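About Jomside

Hello, I'm Remo Orlandini, and Jomside is my little linen business in Hutham.

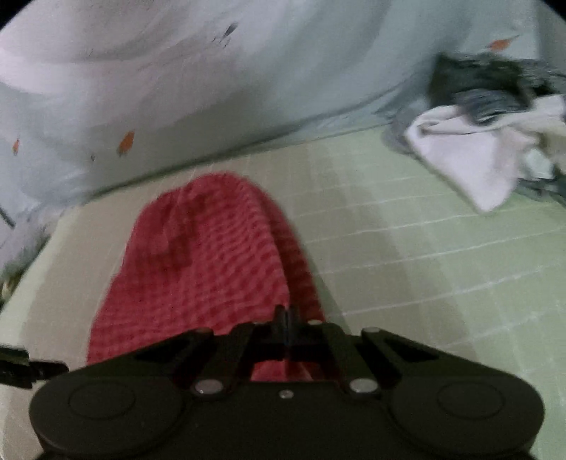 Red waffle cloth, folded long.

I started in October with 17 cloths and a borrowed ironing board, and now I wash, fold and send out nearly 600 a month -- mostly to cafés and guest houses, with a few to people who just like a nice tea towel!

Waffle is my favourite to fold (all those little squares!) and I do it lengthways, smoothing as I go. Brenda prefers hers in thirds and we've agreed to differ -- she does the Kocabaş order, I do the rest.

We're open six days a week, so pop in with your bundle.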